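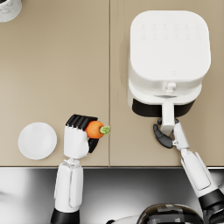 I'd been trying to get the woman behind Urkero to sit down with me since November, and when she finally said yes she told me I had to come before the lunch crowd and I had to eat something. Fine by me! Urkero is the little soup place at the bottom of the hill in Mukcombe, the one with the green door that sticks, and if you've ever walked past it at noon you know the line.

She asked me not to use her name ("everyone here calls me the soup lady anyway, so put that"), so the soup lady it is.

I started with the question everybody emails me, which is how she gets that much flavor out of vegetables. She laughed at me. "Onions. People cook them for three minutes and then they want to know why it tastes like water. Give them forty. Go fold your laundry."

Forty minutes! I have never in my life given an onion forty minutes, and I told her so. She just shrugged and put a bowl of carrot and barley in front of me, and I shut up for a while.

She didn't start out in food. For 10 years she did the books at De Bruijn, the flooring company out by the highway, and she says she liked it well enough. "I was good at it. I still like a neat column of numbers. But I was bringing soup in for the whole office every week, and one of the drivers said he'd pay for it, and then he did pay for it. That got in my head."

The first version of Urkero was a folding table at the Jekari market, with 6 quarts of soup and a stack of paper cups. She sold out before she'd had her coffee. The next week she brought double and it rained, and she ate lentil soup until she couldn't look at a lentil. (She's over it now. The lentil with lemon is my favorite thing on the menu.)

I asked what she wishes home cooks would quit doing, and she had a list ready, believe me. Boiling, for one. "A soup should barely move. If it's jumping around, turn it down." She's also not a fan of tossing in whatever's dying in the fridge. "An old pepper makes an old soup. Use up the good half and let the rest go." And she salts at the start, in the middle and at the end, a little each time, and tastes with a cold spoon. I tried the cold spoon thing at home and I'm still not sure what it does, but I'm doing it.

She keeps a notebook of every soup she's put on the board, numbered, with the weather written next to each one. The morning I was there she was on number 433, a spring pea with mint. Number one was potato and leek, and next to it she'd written "windy, forgot ladle." She let me flip through it and I could have stayed there all day.

So what about a second place, maybe over in Jekari? People ask her that a lot, and she made a face. "Then I'd be doing the books again. I like standing at the pot."

By then there were people tapping on the glass, so she sent me off with a quart of the pea and told me to heat it slowly. I did, mostly. The pea and mint is on through the end of the month, and she closes when the pot's empty, so go early.

Posted 2021-06-08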